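Magnesium powder is back

Quick one before the long weekend orders close. The Dusa magnesium powder is back in stock, lemon and unflavoured, 200 g tubs. Berry is still stuck with the supplier - maybe mid-month, dont hold us to it.

Same recipe as before. New scoop though, smaller, so check the label for the serve size. One level scoop in a glass of water, after dinner.

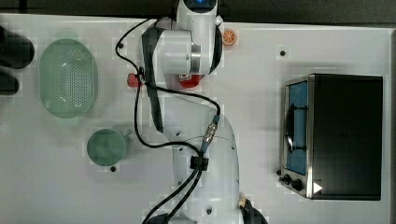
White robot arm over the table, red object under the gripper.

Abella fish oil: 190 capsules left at the old price per the Kurnach shop, then it goes up. Sorry. Members still get thier discount at the counter.

On any medication? Check with your pharmacist first.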